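Sterkel R2 indoor trainer: six weeks on the Wandine race plan

The Sterkel R2 is a direct-drive trainer for riders who do structured work indoors. I bought mine in February and have put 231 hours on it, mostly intervals, with a few long endurance rides. The bike is a Solberg road frame with a 12-speed cassette.

Setup takes five minutes with the supplied wrench. The legs fold out and lock, and the feet adjust for an uneven floor. Calibration is a spin-down from the app, repeated after the unit has warmed up. 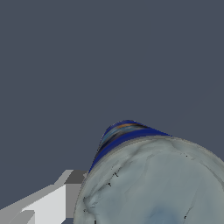 Power readings tracked my crank meter closely at steady loads. On short efforts the trainer lags by a second or so, and the first few pedal strokes read low. The housing is matte black and marks easily. I would have preferred a mottled finish, something like pale sage running into cool gray, with the odd dark line through it, as that hides sweat stains. Erg mode holds its target well down to low cadence, then clamps hard. If you stall at 500 watts, stop pedaling and let the resistance drop before starting again.

Noise is low. The drivetrain is louder than the flywheel, and a fan covers both. Vibration through a wood floor is another matter — a thick mat is needed in an apartment. Peak output in my sprint tests was short of the 1809 watts Gøran Engebretsen recorded on his club's unit, so I cannot comment on the upper limit.

The firmware is the weak point. Two updates failed partway and had to be restarted over a cable. Bluetooth dropped twice during races, both times with a heart rate strap paired to the same tablet. 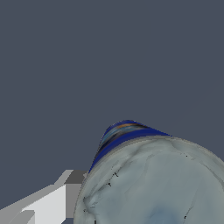

Mwanaisha Urio wrote that her R2 stopped dropping out once she paired the strap to the head unit instead, and that the cable update worked the first time with the app closed. She also found the stock axle spacers slightly narrow for her gravel bike and ordered the wider set.

I have since moved my strap as well and will run it through the next race block before changing anything else.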